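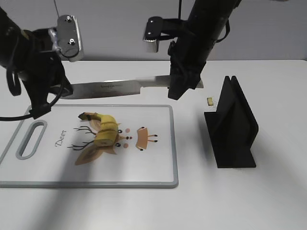
7 min read

2019-07-07
by Atieno Nzioka

If you've been following along since February, you know the bench at our place has been taken over by grippers, and that my good kitchen tools have been disappearing from the drawers one by one. This week I want to pass on what we've picked up about knives, which I put off writing because I kept thinking we'd have it all sorted by the next weekend. We don't, quite, but there's enough to be going on with.

Start with the fingers, because that's where most of your trouble will come from. We've been going back and forth between the Clornex set and the Zurkik set, and I've changed my mind more than once. The Clornex fingers are boxy and flat on the inside, and they're lovely on a square handle. Put a rounded handle in them and the knife wants to roll, slowly, so that you think everything is fine until the blade is leaning over like a tired fence post. The Zurkik pads have more give, and they hold a round handle nicely, but they let the tip droop if the knife is a long one. Salim Kariuki (he has far more patience than I do) got rid of most of the droop by gripping as close to the blade as he dared and wrapping the handle in one turn of rubber shelf liner. One turn! I tried two and the handle squirmed around inside the wrapping.

Wipe the pads down before every run. Banana leaves a film that you can't see and can certainly feel, and a grip setting that was perfect in the morning will be hopeless by lunchtime. A damp cloth, then a dry one, and leave the spray cleaner in the cupboard.

Now, what to cut. I started with carrots like a fool, and spent a whole evening watching them skate off the board. Use a banana. It's soft, it's cheap, it's curved enough to be a fair test, and if you leave the peel on, the pieces tend to stay in a line where you can have a good look at them. Pick one that's yellow with a little brown on it. The green ones push back, and the very ripe ones tell you nothing except that you ought to be baking.

As for the board, a plastic one with a raised rim has suited us best, and ours is the children's one with the deer on it. I will say that a printed board is worth having if you're comparing cameras, as we are. The Marikar camera picked out the banana from the ears and cheeks straight away, and the Willham kept wanting to find food in the drawing until we turned the exposure down a bit. A plain white board would have hidden that from us completely, and I'd have gone on thinking the two were as good as each other. Watch your lamps as well. Move them until the shadow of the arm is soft, and check it again with the arm lowered, which is the position I always forget. 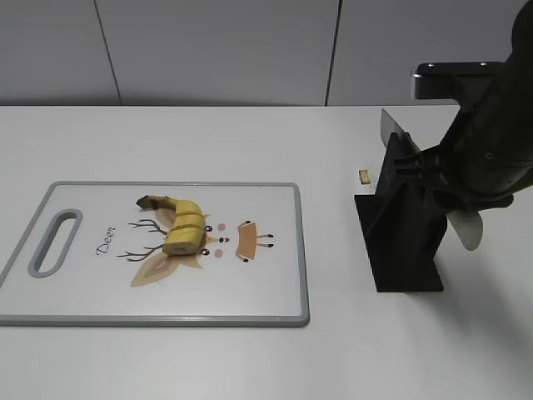
The stand deserves a few words of its own, as I'd treated it as an afterthought and it cost us a good many evenings. You want a wide, flat base and a slot that's easy to find from above. Ours is matte black, and both cameras get along with it far better than with the shiny one we had first. If the stand creeps when the knife goes in, put a bit of that same shelf liner underneath before you go fiddling with the arm's speed.

Go in slowly, and stop with the blade lined up over the slot before you lower it. We set a pause of 2 seconds there and it helped both grippers. Lower at the slowest speed you can stand to watch, and open the fingers only a little way to let go, because if they spring wide open they can knock the whole business sideways.

Tie your cables back, too, with a bit of slack at the wrist. I like the soft hook and loop kind of tie, since you'll be undoing it every time you swap fingers. And keep your own hands off the table while there's a blade in the gripper, even if you only want to nudge a slice. Stop the arm first, every time - I'm quite strict with Salim about this and he's stricter with me.

Write your settings down as you go. We've logged 404 cuts in an old recipe notebook, and the useful part has been the scribbles in the margin, things like "pads sticky" or "lamp moved." Next on the list is a cucumber, which I expect will roll, and I've been told to try shaving a thin strip off the bottom so it sits flat. If you've tried that with either set of fingers, do write and tell me how you got on.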